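Nolte Soft-Goods Hand, from Fukdale
Handheld and arm-mounted versions, for laundry, folding and shop-floor sorting
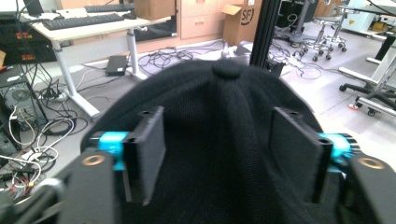
People write to us every week wanting to know whether a machine can do their laundry yet, and since we sell a part that goes on the end of such a machine, they would like us to say yes. The fair answer is that it can do some of it, slowly, on a good day, with somebody nearby. The picking up has come a long way. The folding is getting there. The putting away, in a real closet with real hangers and a door that sticks, is still mostly a job for you and me.

The Nolte was made for the picking up. Clothes are harder to handle than almost anything else in the house, harder than cups or cans or shoes, and it took us a good long while to appreciate how much harder. A mug stays a mug however you grab it. A knit hat changes shape the moment you touch it, and a T-shirt has no shape to begin with! So we gave the Nolte two flat, textured finger pads that close from either side and press into the cloth, and we left the fancy fingertips to other people.

What it does well

Hats, gloves, rolled socks, washcloths, dish towels and small bags of parts. These are the things our customers pick up most, and the things we would happily show you on a visit. If it's soft, fairly small and lying by itself, the Nolte will usually get it on the first or second try once your program is set up sensibly.

It is also good at sorting on a shop floor, which surprised us a little. One of our early buyers puts shop rags in one bin and work gloves in another with it, and has kept at it through a whole August with the bay doors open, stopping only to wipe the pads down.

What it does so-so

Bath towels and sweatshirts. It will lift them, but a heavy towel hangs down and swings, and your arm has to move gently or you'll be chasing it. Two arms with a Nolte on each do much better, and if you're planning on folding anything bigger than a pillowcase, please think about a pair from the start.

What it doesn't do yet

Fitted sheets. (We have tried. We'll keep trying.) Buttons, zippers, turning a sleeve right side out, finding the one sock stuck inside a pant leg. Thin, silky fabric slides about more than we'd like. And it can't tell a clean shirt from a dirty one, so whatever camera and software you pair it with will have to do the thinking.

Handheld or on an arm

The handheld version lets a person do the chore with the same pads the arm will use later, so that you can find out what's possible before you spend money on the rest. Primo Greco, who looks after our customer setups, nearly always starts people there. "Do your own chore with it for an afternoon," he tells them. "If you can't do it with two flat fingers, your arm won't either." We've had folks change their whole plan after that afternoon, and one or two who sent the arm back and kept the handheld.

The arm-mounted version uses the same pads and the same spares. It bolts to the Vistico wrist plate, and we can supply a blank plate for you to drill if your arm is something else.

Software

Both versions work with Trakik, our own recording and playback program. It saves each session, lets you throw out the ones where you fumbled, and plays the good ones back at a slower speed. It's plain to look at, but it does the job, and updates are free for as long as you own the hand.

In the box

Nolte hand, handheld or arm-mounted
4 finger pads (one pair fitted, one pair spare)
8 pad screws and a driver
Cable and power supply
Printed setup booklet

Price and delivery

The handheld version is $320. Arm-mounted hands are quoted with the plate, so drop us a line and tell us what arm you have. Orders leave our shop within 7 working days, and a little sooner if you only need spare pads.

Looking after it

Lint is the main nuisance. Brush the pads after each session and wipe them with a damp cloth when they start to feel slick, and let them dry before you go back to work. Please don't use fabric softener sheets anywhere near them. Check the pad screws now and then, snug but never forced.

If you're unsure whether your chore is one the Nolte can manage, send us a few words about it, or mail us the item itself and we'll try it on the bench and write back with how it went.

Page updated 16 October 2018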